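Speaker notes, Kirkine evening session, Tuesday
Can a machine do the dishes yet? (talk runs 19 minutes, leave time for questions!)

Start without slides. Ask for hands: who's got a robot vacuum at home? Now who's had to rescue it from under the couch this month? Wait for the laugh, and if it doesn't come, just keep going.

My short version, so people can relax: machines can do plenty of chores a little bit, and very few chores all the way through. I run a small shop, Gasness, where we repair and resell kitchen equipment, so I look at this from two sides. I want help at the workbench and I want help at my sink. The bench is way ahead of the sink, and I want to talk through why.

Bench first. We have a label feeder that's done the same move for years. Same box, same height, same corner. It did 2,295 labels last quarter and I barely thought about it. Somebody bolted the world down for that machine. My kitchen isn't bolted down (my kitchen is a disaster, I have kids, moving on).

Slide one. Let it sit a second before talking. 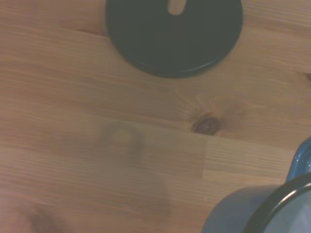 Why is putting a lid on a pot hard for a robot?
Because it has to find the lid, get a hold on something flat, carry it level and set it down on a rim without shoving the pot away, and a small mistake at any of those steps ruins the ones after it.

Then do the bit with the real lid, I'll have one in my bag. Ask somebody in the front row to pick it up off the table with two fingers only, no thumb tricks. People slide it to the edge, they tip it, they use the table to help. We cheat constantly and we don't notice! A machine has to be taught every cheat, or shown it enough times to pick it up.

Talk about dark stuff and shiny stuff here. Black on wood is easy to spot and hard to judge for depth. Enamel throws the light back at you. I spent a whole weekend trying to get a cheap depth sensor to see the bottom of a saucepan and it kept telling me there was a hole in the floor. Show the hole with my hands. Don't go into infrared, I always go into infrared and I always lose the back rows.

Numbers part, keep it quick. At the shop we kept a log of our own test rig, which we call Jumer (no good reason, it was on the crate). 1,770 tries at picking one thing up and putting it down somewhere else. On a good day with objects it knew, it was great and I was telling everybody. Then I swapped in a different brand of cup and it was a toddler again. Say the word toddler, it gets the point across faster than a chart.

If anyone asks about speed: I can clear a drying rack in under a minute. Jumer took roughly 60 seconds for one cup. I'd still take that deal if I could leave the room, and leaving the room is the whole problem. I'm not paying for a robot I have to babysit.

Slide two. Walk over to the other side of the stage for this one, the light's better. 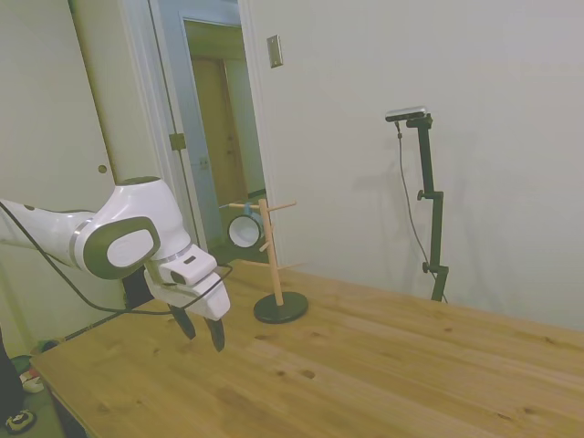 Wickramasinghe wrote back after the last time I gave this talk that I was being too gloomy, that hanging a mug by its handle was a research problem not long ago and now it's something a small team can get working on a table, and that I should quit grading robots against a tired parent at nine at night. Fair enough! I've softened this section since then.

So, softened: I do think the handle thing is a big deal. A mug on a peg means lining up a loop with a stick, and you can't muscle through that. When a machine gets good at it, coat hooks and key racks and half the tool wall at Gasness start to look possible. Tool wall first, please. I've got wrenches that haven't been home since December.

What I'd buy today: anything that does one job in one spot. What I'd wait on: anything that says "whole kitchen" on the box. If someone brings up laundry, groan along with them and say fitted sheets.

Leave the lid on the front table afterward so people can try the two-finger thing. Get it back before I pack up, it belongs to my good stockpot.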